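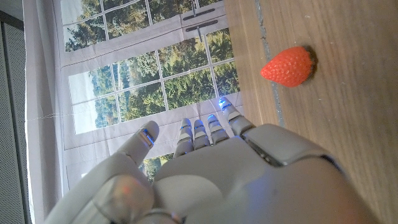 A single strawberry on its side on the wooden tabletop.

Pledulmont Table Set
README

Pledulmont is a small set of pictures and notes about fruit on a work table by a window. It covers the table, what gets put on it, and the light in the room over the day. The set is kept by Yichen Yin. Judite Patrício wrote the item notes and checked the labels.

Version date: 1 Jul 2026

What is in it

1,000 pictures, sorted into 83 sessions. A session is one setup of the table, from the first item put down to the last one cleared. Some sessions have one item the whole way through. Others start with one and go up to 20.

Folders

pictures/ has the pictures, one subfolder per session
notes/ has a plain text file per session, same name as the subfolder
items.csv lists every item, with its label and the session it first shows up in
changes.txt is the list of fixes between versions

Items

Mostly fruit: strawberries, grapes, plums, small apples. There are a few bowls and a cutting board in the later sessions. Fruit was bought fresh for each session and eaten or composted afterward. Strawberries bruise faster than anything else in the list, so they have their own column for condition in items.csv (firm, soft, marked). The leafy cap counts as part of the fruit. If it has come off, it gets the label "cap" and its own row. 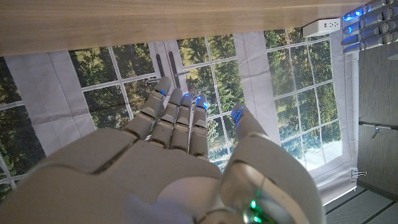
Light and room

There is no set lighting. The table stands near a window with white bars between the panes and trees outside, and the light changes with the weather and the hour. Outdoor areas can be much brighter than the wood. We left those pictures in. If you need even light, filter on the "window" field in the notes, which is yes or no.

There is a power strip under the tabletop.

Labels

Each item gets a name, a position on the table (near, middle, far) and a resting position (upright, on its side, upside down). Judite labeled everything once, then went back over the strawberries a second time after we split "on its side" from "tilted" — and then merged them again in version 2. Old files may still say "tilted". Read it as "on its side".

Known problems

Two session notes from February are missing the start time.
Plums and dark grapes are mixed up in a few far positions.
Wood color varies a lot between pictures. It is not a good cue for telling sessions apart.

Questions and corrections go to Yichen. Please give the session name and the row in items.csv.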